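3.2 Getting the grippers to work on a shared table

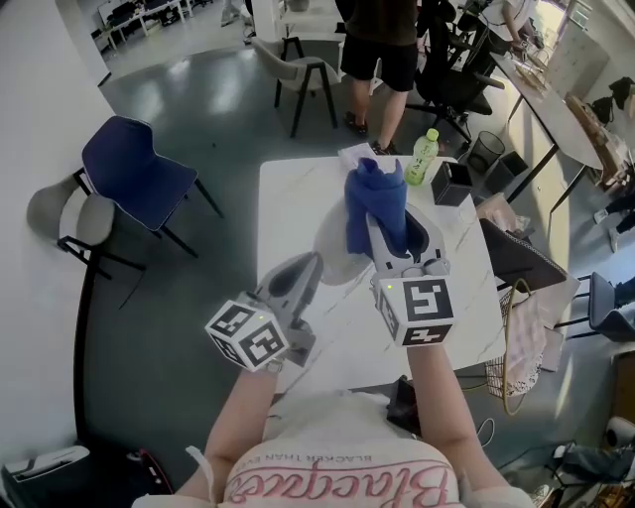 Figure 3. Cloth handling with the hand-held pair. The right gripper holds the blue cloth and the left one is open. Each carries a cube with printed markers.

3.3 What we changed between the first and second build

I should say up front that the first version of Prendeo was pretty rough. I put it together over a few evenings in January at the workshop we share with a bunch of other hobby builders, and the fingers flexed so much that a folded towel would just slide out (Maxence Pons still has the video, sadly). So for the second build we made the fingers stiffer, shortened the handle by 18 mm and moved the marker cube further back, where your wrist doesn't hide it every time you turn your hand!

Each gripper in the second build weighs around 850 grams. That's fine for ten minutes and not so fine for an hour, and Amerley Tsikata, who did the longest sessions, asked for breaks after every 16 grasps. We kept that rule for everyone.

Cloth was the hard part. A bottle or a box stays put while you line up on it, but a crumpled cloth has no obvious place to grab, and people tended to pinch at whatever fold stuck up highest. We let them. I wanted to see what folks do when left alone, so the only instruction was to pick the cloth up with one hand and bring the other in when they felt ready.

We recorded 100 grasps this way, all on the same square table, with the ordinary clutter left where it was. Ysaline Joly marked the start and end of each one by hand, and I rechecked the ones where she wasn't sure. The slips are covered in Section 4, along with the finger pads we wore out.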